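Notebook, parcel cell, March. Equipment list for the second station

Habibur wants a number from me before the budget closes, so I'm going to think out loud on these pages and let the rest of you scribble in the margins (please do, Dilruba, your notes last time saved us from the wrong conveyor). The plan is still to copy the present station for the Clalbridge site, near enough piece for piece, and only spend extra where we have all been grumbling.

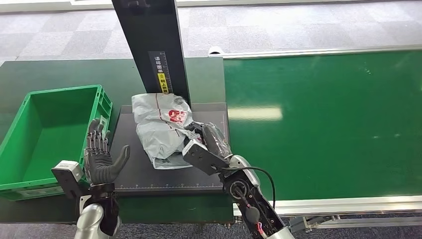
Hands first, as they are the biggest line on the sheet. Gerkov quotes per hand with the wrist module included, Endon quotes the hand bare and then charges for the mounting kit, and it took me most of the morning to get the two onto one page. I'd like to keep the mixed arrangement we have, fingers on the left and the gripper on the right, and I'd like it more every time I see the right side close on something in slippery black wrap with a gray mailer lying up against it. Tharindu would rather have matching hands so we can share spares. Fair point! I've priced it both ways. Either way I'm putting in 2 spare sets of finger pads.

Then bags. We need more than 200 practice mailers in mixed sizes, and please, not all crisp new ones from the box. Nesma has offered to collect used ones, bless her, and I've put down a small sum for the rest. Glossy plastic is the one I worry about for the label reader, so I want plenty of it in the mix. 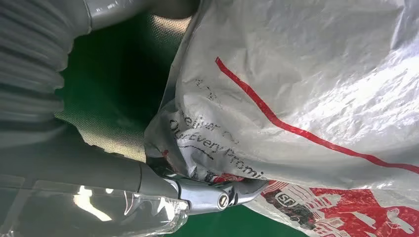
White courier bag held by its bunched end, red stripe and slogan running with the folds.

Pramanik can supply the measuring platform and post as one unit, which would spare us the bracket business. I've asked for the same ruler markings and the same face-up sticker for the waybill, so that whatever Hashini has already written for this one carries over. Delivery is the open question and I'm still waiting on their reply. I have also added a line for window blinds, small money and overdue in my opinion.

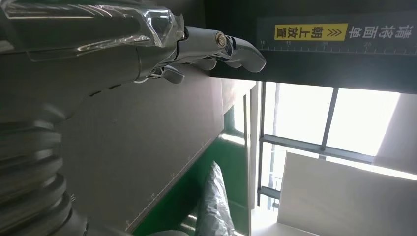
Still to settle before I send it up

Matching hands or mixed: Tharindu and I to sit down with both quotes.
Green crates: same kind again, Dilruba to check the price.
Sleeves for the arms: ask Endon if they sell them separately.
Blinds: measure the window properly, I only guessed.
Pramanik delivery date: chase again after lunch.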